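Working notes for `kinach-table`, the tabletop folding and sorting set. Pulled together fast so people stop asking me the same things in chat. Fix what's wrong, leave the rest.

# kinach-table

Short recordings of small household jobs done on a table. Folding, sorting, putting things in other things, wiping. One folder per job, one subfolder per take.

- takes: 214
- jobs: 3 (see list)
- still frames pulled for labeling: roughly 3,000
- label passes: 2
- language of the notes: English

## What's in it

`fold/` Dish towels, washcloths, a few cloth napkins. Start is always a crumpled heap in the middle of the table. End is a rectangle, any size, edges more or less lined up. We argued a lot about "more or less". See Labels.

`sort/` Mixed small stuff into bowls. Buttons, clothespins, bottle caps, dry pasta (big shapes only, the small ones went everywhere and we gave up on it). Bowls don't move once the take starts.

`wipe/` Crumbs or a spill, one cloth. Crumbs are toast. Spill is water with a bit of food coloring, otherwise you can't see it on the table. A take ends when the cloth is put down, clean or not.

## What's NOT in it

- stacking. Was planned, moved to the Saber folder, don't look for it here
- anything with glass
- anything on the floor. If it dropped, the take was stopped and kept with `dropped: yes`
- audio

## Layout

```
kinach-table/
 fold/
 take_001/
 frames/
 notes.txt
 labels.csv
 sort/
 wipe/
 table_check/
 things.csv
 README.md
```

`things.csv` is the list of every object that went on the table. Columns:

| column | what it is |
|---|---|
| thing_id | short name, lowercase, no spaces |
| kind | cloth, button, cap, pin, pasta, bowl, other |
| color | plain word, "blue" not "teal-ish" |
| worn | new / used / bad |
| comment | free text, often empty |

If a towel got a stain halfway through we gave it a new thing_id. So `towel_check_red` and `towel_check_red_b` are the same towel. Sorry.

## The table

Matte black top. Stays in the same spot for all three jobs. Before each session it gets wiped down and left with no objects on it, and a few bare-table frames go in `table_check/`. Use those if you need a background to compare against.

Things to know about it:

- lint shows. A lot. Washcloths are worst, the white one sheds like a cat
- dark objects are hard to find on it. The black buttons were taken out of `sort/` after the first label pass, but the takes that already had them are still in there, `dark_objects: yes`
- dry water marks look like streaks of light under the lamp. Not a spill. Don't label as spill

## Labels

Two passes, different people each time. First pass is quick: what is the thing, is the job finished, did anything drop. Second pass only looks at the takes where the first one said "not sure".

Rules we ended up with:

1. A fold counts if no corner sticks out by more than the width of a clothespin.
2. A towel folded inside out is still folded.
3. Sorting is done when the table has no loose pieces left on it. Wrong bowl = `done: yes, correct: no`.
4. Fluff and thread are not objects. Never box them, even the big clumps.
5. If you can't tell a cap from a button, write `cap_or_button` and move on.

Rule 4 came in after somebody boxed lint for a whole Friday. The old boxes have been removed form `fold/`, might be one or two left in `wipe/`. Tell me if you find one.

`notes.txt` is whatever the person at the table typed. Some are one word. Some are about lunch. Don't parse them.

## table_check

Black tabletop with nothing to label on it, and a few thin white fibers that jump out against something dark.

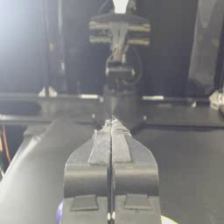 **Latifa Tahiri**
Data and labeling lead, Kinach

Loose white threads at the tips, right where the two fuzzy gray pads meet. Same deal as rule 4: leave them alone. They are not part of a towel and they don't get a box, in this folder or any other. The black bar across the back isn't an object either, and the table ends where it ends, so don't draw the table outline past it.

If you're making masks: treat everything that isn't on `things.csv` as background. Easiest way to stay consistent between the two passes.

## Splits

`train.txt` and `held_out.txt` are in the root of the download, not in the repo. Split is by object, not by take, so a towel in held out never shows up in train. Except the red check one, see above. Both of its ids should be in train. If they arn't, that's a bug.

## Known problems

- some `labels.csv` files have a blank last line, some don't
- `sort/` lighting is warmer in the later takes, lamp bulb was changed
- "napkin" and "washcloth" got swapped in a handful of `fold/` takes. Color is right, kind is wrong
- Guvix viewer shows frames in the wrong order if the folder name has a space in it. None of ours do, but if you rename stuff, watch out
- Distus export drops the `comment` column. Keep your own copy of `things.csv`

## To do

- [ ] last of the lint boxes in `wipe/`
- [ ] merge the two red check ids
- [x] remove black buttons from the object list
- [ ] write down the bowl sizes before somebody takes the bowls home
- [ ] August batch, mostly socks, needs its own rule for pairs

Changes go through a pull request, one folder at a time please. Questions in the issues tab, I read them in the morning.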